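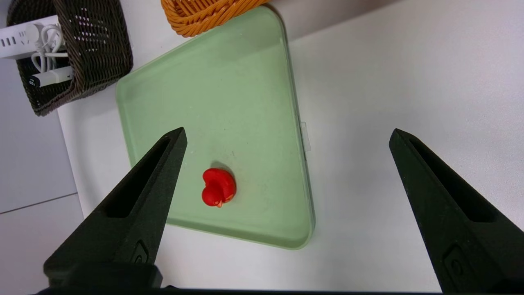
I've spent most of May getting the little arm at our Skestville workshop to close its fingers in the same spot twice. Dušan Kolev had it before me and left a page of notes, which helped with the wiring and not much with the gripper. The routine I've settled on goes like this: open the fingers right up, bring the wrist down over the green tray, and look through the wrist camera before anything moves. I want the tips at about the same height with a nice wide gap between them, and the small red piece sitting somewhere in that gap. It's glossy and it's a rounded, lobed sort of shape, so if one finger gets there early it wants to skate off sideways. Good test!

Most of the trouble was the left finger. The mounting screw had backed out a bit (I'd blame the last maintenance, but I did the last maintenance) and the tip was landing 3 mm low. I took both fingers off, cleaned the old thread-locker out with a pick, and put them back with a fresh dab. Then you have to run the homing again, which I forgot, so I lost an evening to that - don't be me.

The other job was the grip setting. Llinos Gethin runs hers at 900 and swears by it. Mine buzzed horribly up there, so I crept down and stopped at 171, which sounds daft, but it holds and the motor stays quiet. The scale goes to 1,000 and I can't imagine what you'd squash with that.

Still to do: wipe the tray, it's got specks and smudges all over it and they show up in the camera view. I also want to try the softer finger pads from Arruda, if they ever turn up. Dwynwen reckons they peel after a few weeks. I've ordered two sets.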